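Station log, gripper comparison, third entry
February, Clandham test kitchen

The morning began at 7:30 with a review of the previous session's records. The purpose of the present work remains as stated at the opening of this log: to compare the two finger sets now held by the Clandham station, to determine which of them should be fitted for the spring program, and to note any differences in behavior between the two controllers while doing so. The finger sets are the Moltance narrow pair, which tapers to a point, and the Toseo wide pair, which has a flat pad. The arm is common to both. The controllers are the older Moffat unit and its replacement, which carries the same name and a different firmware line.

The record to date stands at 2,212 grasp attempts across all objects and both finger sets. That figure includes attempts ended early by the operator. It does not include dry runs made with no object on the counter. The earlier practice of entering dry runs in the same sheet has been discontinued, and the old rows have been moved to a separate file.

The first block of the day was given to the narrow pair. Fitting took longer than expected. One of the small screws on the lower plate had been tightened past the value on the sheet, and the plate had to be backed off and seated again before the fingertips would meet evenly. The torque driver has been put back in the labeled drawer, and a note has been added to the fitting sheet asking that it be used for every screw, including those that appear to be snug already.

Work then moved to the sink area. The faucet has been treated up to now as an obstacle only. The present plan treats it as an obstacle and also as a target, as the spring program asks for the handle to be turned. The dark bronze finish is glossy and returns a long bright streak along the pipe, and the depth readings from the wrist camera have been poor along such streaks in every session so far. The approach was therefore made at the lowest speed setting, with the force limit reduced and one hand on the stop. 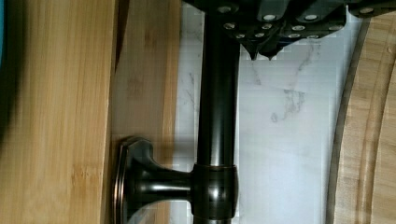 Moffat support replied before noon that the older unit applies its force limit after filtering and the newer one before it, so that a limit copied from one to the other will trip sooner on the new unit even when the contact is the same. They advised setting the limit fresh on each controller and keeping no shared configuration file between the two.

This reply was received with some relief. It accounts for a difference that had been entered in the log as a fault of the narrow fingers. The earlier entry has not been deleted. A line has been placed beneath it referring the reader to today, and the 30 attempts affected have been marked so that they can be left out of the comparison or kept in it, as the reviewer prefers. My own view is that they should be left out.

With the limits set separately, the narrow pair was run again on both controllers. It reaches into tight places well. It is less satisfactory on anything smooth and round, where the two points tend to push the object aside before closing. On the faucet handle the stem offers a better hold than the flat end, and the program will need an approach from the side. I have asked that no further attempts be made on the end cap with these fingers until a compliant tip has been tried.

The wide pair was fitted after the midday break. The change took 11 minutes, and this time the fingertips met correctly at the first check. The wide pads were then run against soft objects. The results agree with those of the last session. A soft object yields under the pads, the reported grip width continues to fall after contact, and the older controller reads this as a missed grasp and opens again. The newer controller waits for the force signal and holds. This is the clearest difference between the two units that the comparison has produced, and it should be given its own section in the report.

The question of the overhead view was also taken up. The wrist camera is adequate for the last part of an approach. It is of little use in planning the first part, as the fingers themselves take up a large share of what it sees, and the wide pair is the worse of the two in this respect. A second view from farther back is needed for the choice of path, especially where objects of different heights stand close together. The toaster oven door, when open, reaches down toward the counter and must be entered in the collision model in that position. The model in use until today held only the closed door. It has been corrected and the old version withdrawn.

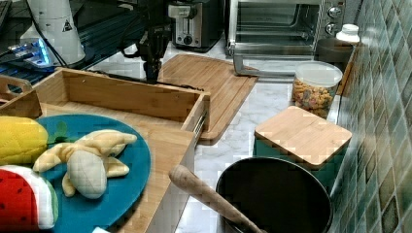 Object placement was left unchanged between the two finger sets in the afternoon, so that the paths could be compared directly. The newer controller produced smoother paths with both sets. The older one paused at each waypoint, as it always has, and the pause was enough on the wide pair to set up a slight swing in the cables. The cable run should be tied closer to the arm before the next session. This was raised in an earlier entry and was not carried out, and I record it again here as an open item.

One matter of procedure remains. The comparison sheet has 3 columns for the outcome of a grasp: held, dropped, and missed. The events seen today with the soft objects and the older controller do not fit any of them, for the object is properly grasped and then let go by decision of the controller. I have proposed a further column, to be headed "released," and have asked that the earlier sheets be reviewed for rows that belong in it. Until this is approved, such rows are to be entered as missed, with a remark.

The station was shut down at 5:40. The arm was parked, the wide pair left fitted, and the narrow pair returned to its case with the spare screws. Both configuration files have been saved under separate names. The next session will open with the compliant tips, if they have been delivered from Toseo by then, and otherwise with the faucet handle and the wide pair.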